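Home Browse A–Z Household Furniture Bedding Recent changes Help

Fitted sheet

A fitted sheet is a bed sheet shaped to cover the top and sides of a mattress, with corners that are sewn into pockets and an elastic edge that grips underneath. It is usually the bottom layer of a made bed, with a flat sheet, blanket or doona placed over it. A sheet without shaped corners is called a flat sheet.

Construction

Most fitted sheets are cut from a single piece of cloth. A square is removed from each corner and the two raw edges are sewn together, which forms the pocket. Elastic is then stitched into the hem, either at the corners only or the whole way around. All-round elastic holds better on a thick mattress but makes the sheet harder to fold.

The depth of the pocket is often called the wall. A sheet with too shallow a wall will lift at the corners during the night, and one that is too deep leaves spare cloth on top that gathers into creases. Mattress toppers add to the depth and should be measured together with the mattress.

Fabrics

Cotton is the most common fibre, in either a percale or a sateen weave. Percale is crisp and matt and shows creases readily. Sateen is smoother and has a slight sheen. Flannelette is used in the colder months, and linen and polyester blends are also sold. Thread counts of up to 1000 are advertised, although high figures may be reached by counting the separate plies of a yarn.

Pale neutral colours such as white, cream and beige are widely used, partly for the practical reason that they can be matched with blankets of any colour.

Fitting

The sheet is normally fitted one corner at a time, starting with the corner that is hardest to reach. The second corner is the one diagonally opposite, which pulls the cloth tight across the mattress and keeps the first in place. The remaining two are then stretched over and the sides tucked under.

A bed pushed into the corner of a room is slower to make. Two of its sides cannot be walked along, and the far corner has to be reached either by kneeling on the mattress or by sliding the bed out from the wall. A padded headboard narrows the gap further at that end.

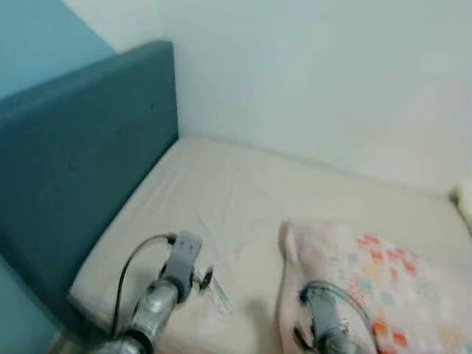
Wrinkles are smoothed by hand from the middle of the bed towards the edges. In the Skilstead household manual, Yesenia Usuga recommends folding any blanket right back before this is done, and checking that the seam of each pocket sits on the corner of the mattress. Diagonal creases generally mean that one pocket has been pulled further under than its neighbour.

Care and storage

Fitted sheets tend to trap smaller items in their corners in the wash and are best laundered with other bedding. They are folded by placing the corner pockets inside one another, then laying the sheet flat and turning the elastic edge inwards to make a rectangle. Elastic loses its stretch with repeated hot drying and can be replaced at home.

See also

Flat sheet
Mattress protector
Headboard
Hospital corner
Valance

Page last revised September 2021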